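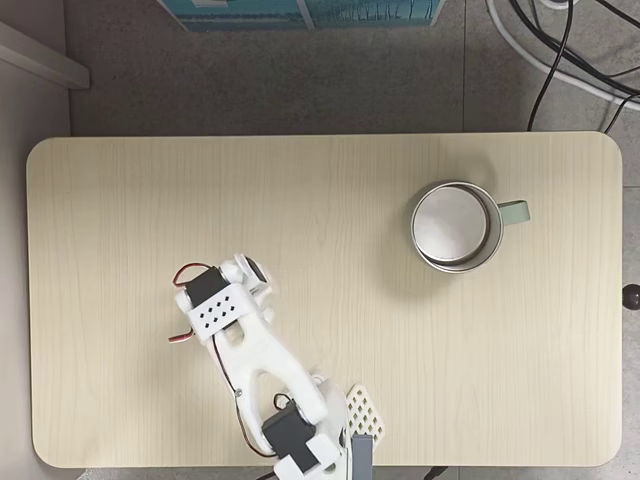 Which episode has the Wurov song in it, and is there any legal way to own it?

Posted by Noman Hayat

My wife and I have been rewatching Nondham on the streaming service that bought it after the old one gave up. We got to the season two wedding, the one where Kumarasinghe walks out of the church and sits in the bus shelter for what feels like a fiscal quarter. I remember crying at that scene when it first aired. This time I felt nothing, and I was prepared to blame my age until I noticed the song was different.

The original had a slow thing by Wurov playing over it, mostly piano, with her voice coming in late. The new version has a man with an acoustic guitar telling us he is "coming home, home, home." He isn't in the episode. I don't know why he's telling us.

So, two things. Am I right that it was swapped? And does the Wurov song exist anywhere I can pay for it? I've been through both of her albums and it isn't on either. My wife says it's track six on the first one. It isn't track six. We have listened to track six a great deal since Sunday.

tallboy_remote

its called Lantern i think. check youtube

Marguerite P.

It isn't "Lantern," which is the song from the season one finale and is easy to find. You want "Hikow," the same as the name of the town the bus is going to. She wrote it for the show, back when she was also playing the barmaid with four lines a season. (People forget that the acting was meant to be the day job. Watch her carry a tray and you'll see why she went back to music.)

You're right about the swap. The producers cleared a lot of the music for broadcast only, and when the show moved to streaming somebody would have had to pay again. They paid for the theme tune and the Christmas episode and then apparently ran out of either money or interest. The man with the guitar is all over seasons two and three. He has at least one other song, in which he is leaving.

As for owning it:

The DVD box set has the original music all the way through season two. Check the back of the case before you buy. The set you want lists a running time of 2,736 minutes. The later reissue looks almost identical and has the guitar man on it. I own both, which tells you how I learned this.

She also put "Hikow" on a tour EP, sold at shows only, 366 copies, hand-numbered. They do come up secondhand. I paid $58 for mine in October and considered that a bargain for about as long as it took to get home and tell my husband.

There's no download that I know of. The uploads floating around are taped off the TV, and on the most popular one you can hear a dog.

Desmond in Section C

Marguerite has most of this right, but one correction about the EP. The version on it is a re-recording, with strings, and it runs a good 30 seconds longer than the one in the bus shelter scene. Some people prefer it. I've met them. If you want the song as it was in the episode, you want the DVD and nothing else.

I'd also quibble with the remark about the tray. She was perfectly fine in the season three funeral, and nobody was looking at the tray.

Noman, what your wife is thinking of is the piano part. Track six on the first album opens with the same few notes and then goes somewhere else entirely. So she isn't wrong, exactly, and I'd suggest putting it to her in those words.

Noman Hayat

Thank you both. DVD ordered, 2,736 minutes, I made the seller read me the back of the case over the phone. I put the track six thing to my wife as advised. She says that's what she meant all along, and could I please turn it off now.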